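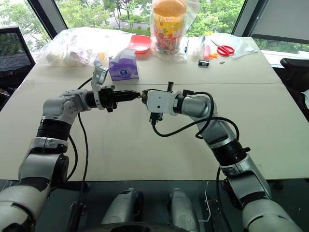
Kaede Hamada has mended paper for a living for most of her adult life, first at the Sakamoto bindery and now on her own in Protville, where she takes in registers, maps and family papers. Her views on furniture are as firm as her views on glue. She won't work on white, which tires her eyes, and she won't work on dark wood, which shows through thin sheets and makes every hole look worse than it is. A beige tabletop like the one in the photo is the sort of surface she prefers. "Old paper is mostly that colour anyway," she says. "Your eye settles down and you start to see the tears properly."

Her main job this year is a set of 42 ledgers from the Flindum estate, which sat in a cellar through at least one flood. Each one runs to 400 pages. She is on the ninth. The estate wanted them done by May and she told them no.

"People think the water is the problem. It's what they do when they find the water. They put the book by a radiator. Then the leather shrinks, the boards warp and the pages stick together in a lump. If they'd stood it up in a cool room with a fan going I'd have half the work."

I asked what she does with a lump. She said she starts at the outside and goes slowly, with a thin bone folder and a lot of tea. Some pages come away in seconds. Others take a morning. She once spent four days on a single gathering and found that the last two leaves were blank.

The mending itself is done with Japanese tissue and wheat starch paste, which she cooks in a small saucepan. She tried a ready-made paste called Clallora for a while and went back to her own. "There was nothing wrong with it. I like to know how thick it is before I put the brush in, and I can only tell that if I've stirred it."

The tissue is torn to shape, never cut. A torn edge has loose fibres that lie flat against the old sheet, while a cut one leaves a hard line that the page will later bend along. She keeps her offcuts in envelopes sorted by weight and throws away very little.

The oldest thing she has worked on was a land grant dated 1493, on parchment, brought in by a man who had kept it rolled up in a drawer. It needed hardly any repair. "Parchment is tough. I flattened it and made him a folder. The invoice was so small he rang to check it." Cheap paper from the last century gives her far more trouble. She has a box of 4000 letters from one shipping office, and the corners of many of them break off when they are turned.

I wondered whether she read the things she mended. She said she tries not to, as it slows her down, but the ledgers have drawn her in a little. One clerk at Flindum had beautiful handwriting and could not add up. Another came after him and corrected every page in red.

"I leave all that as it is," she says. "Blots, sums, candle wax if it isn't doing harm. I had a customer who wanted her grandfather's tea ring taken out of a map. I said I'd do the folds and she could ask somebody else about the ring."

The customer kept the ring. Hamada did the folds in two afternoons and the map went home in a flat box - she doesn't hand anything back rolled.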